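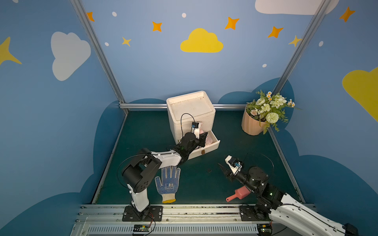
Speaker notes - "One Drawer at a Time"
Elsie Whitcombe, Lallmont Home and Garden Evening

(Wait for people to find seats. Water on the lectern. Say hello to the back row.)

Good evening, everybody, and thank you for coming out. I'm Elsie, and I have spent a good part of my grown-up life putting other people's things into drawers, and then going back a month later to find out where they went. Tonight is about the small stuff. I don't mean the big garage clear-out with the rented dumpster, which is a different talk and a much sweatier one. I mean the glove on the floor, the scoop you used for the potting soil, the crumpled something in the top drawer that you haven't unfolded in years because you're a little afraid of it.

(Pause. They usually laugh at the crumpled thing.)

Start with the cabinet. A plain white plastic one is fine, and I'm fond of the boxy kind with a raised rim around the top, because a pencil or a seed packet that rolls will roll into the rim and stop there. Don't fret over stains on the top. I used to scrub mine every spring until my neighbor Vasilis Delić asked me, very kindly, who I thought was going to eat off it. It's a work surface. Let it look like one.

Now the drawer. Pull it all the way open before you put anything in - I say this at every talk and I will say it again before we finish. People open a drawer four inches, push something through the gap, and close it on faith. With the drawer properly out you can see what is already living in there. If it's something soft and crumpled, take it out, shake it, decide what it is, and fold it. Then it can go back. A cloth that's been folded takes up so much less room than one that's been stuffed, and you'll know it again when you see it.

(Hold up the cloth. Fold it slowly. Don't rush this part, Elsie.)

Next, gloves. I'm talking about the knit kind, white with the blue grip dots and the yellow cuff, that you can buy just about anywhere. Lay the glove flat with the fingers pointing away from you and smooth it before it goes in the drawer. If you have both of the pair, put them palm to palm with the dots facing in. If you only have one, keep it anyway for a season. I've had a single glove turn its partner up in June, inside a boot.

Scoops go in last. A plastic scoop with a handle is an awkward shape, and it will hold a drawer open if you let it. Lay it bowl down along one side with the handle toward the front so your hand finds the handle first. A bright one is a blessing. Pink with a red handle may not be everybody's taste, but you will never lose it against a dark green floor!

(Ask: who here has a drawer that won't close? Take two or three answers. Keep it moving.)

A word about labels. My first year I put out 79 labels in one house, and the family peeled off nearly all of them by summer. Now I use one per cabinet, on the side, and I let the drawers explain themselves. If there's a little tab handle on the front, please leave it clear. It's there for your fingers.

Homework, and it's gentle. Pick one drawer and give it 30 minutes. Empty it, fold what folds, flatten what flattens, and put back only what you can name out loud. The rest can sit in a box by the door while you think it over.

(Questions. If somebody asks about kitchens, send them to the handout. Thank Vasilis for carrying the cabinet in.)

Oh, and open the drawer all the way.

Search talks and handouts Go
Last updated Mar 19, 2023
Contact Elsie Whitcombe | © Lallmont Home and Garden Evening | Back to top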